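Letero (software)

Letero is a software package for recording, aligning and replaying two-handed manipulation demonstrations made with hand-held grippers. It covers pose tracking, gripper width estimation, time alignment and export to training formats. Development began at Gesatness, a robotics software firm in Pradstead, under Amr Radwan. The name is used both for the complete package and for its alignment library, which can be installed separately.

Overview

A demonstration in Letero is stored as a session directory holding one video stream per gripper, an optional head-level stream, and a plain text manifest. The software does not require joint encoders. All motion is recovered from the images and, where present, from inertial data logged with them. The output is a pair of six-degree-of-freedom trajectories, one per hand, together with finger opening as a function of time.

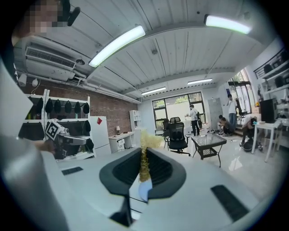

View from a hand-held gripper, with a second marker-tagged gripper at left.

Tracking

Each gripper is localized by visual-inertial odometry against the surrounding room. Wide-angle images are preferred, as ceilings, walls and fixed furniture supply features that stay put while the hands and objects move. People walking through the background are treated as outliers and rejected during pose optimization. Large reflective surfaces remain a known source of error: reflected lights shift with the viewpoint and can pass the first stage of feature matching.

The relative pose of the two hands is estimated separately. When a fiducial marker on one gripper is seen by the other gripper or by a head-level view, the detection is added to the pose graph as a constraint. Cube mounts carrying a marker pattern on several faces reduce the number of intervals in which no tag is readable. The tag detector was rewritten by Indrek Kazlauskienė for version 2 and now runs on the raw fisheye image without prior rectification.

Time alignment

Streams are aligned in two passes. The first uses file timestamps and corrects gross offset. The second cross-correlates angular velocity between streams and corrects the remainder, including slow clock drift – a common fault in long sessions. Sessions that fail the second pass are flagged in the manifest and left out of export by default.

The regression suite contains 431 sessions, of which 66 are kept for alignment faults alone.

Workspace frame

Trajectories are expressed in a table frame chosen by the user. Tape borders or printed tags on the work surface may serve as the reference, provided that their dimensions are entered in the manifest. A policy trained on the data can then be run on a robot whose base has been calibrated to the same frame.

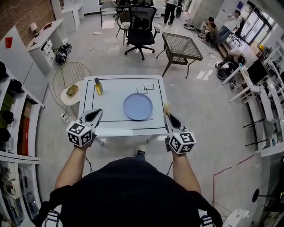 Can Letero export a session in which only one gripper was tracked?
A session of this type is exported as single-arm data, with the missing hand marked as absent in the manifest. Two-handed training scripts skip it unless the partial flag is set.

Planning and replay

The replay module, Smits, converts hand trajectories into joint commands. It solves inverse kinematics for both arms together, checks for collision between them, and slows any segment that exceeds a joint velocity limit. Segments that cannot be reached are reported with their start and end times and are not altered further.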